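Phrasal Verb Corner: "put up with"

Learners write to us about phrasal verbs more than anything else, apart from the price of the magazine. This month Felicja Czarnecka tackles "put up with," meaning to tolerate something you would prefer to see gone.

"I put up with my neighbor's trumpet for 11 months." Note that the trumpet goes at the end. You can't "put my neighbor's trumpet up with," however much you may want to.
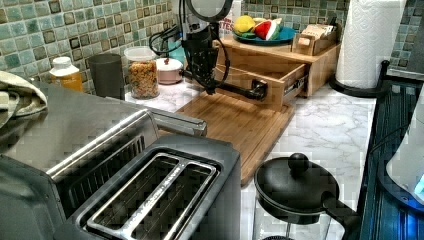
Kitchen words to learn: drawer, plate, lemon, watermelon.

Don't mix it up with "put up," which is what you do to a shelf or a guest. Bukola Odukoya's evening class wrote 6 sentences each and most of them were complaints about homework — good grammar, though. Send us yours by 10/05/2020.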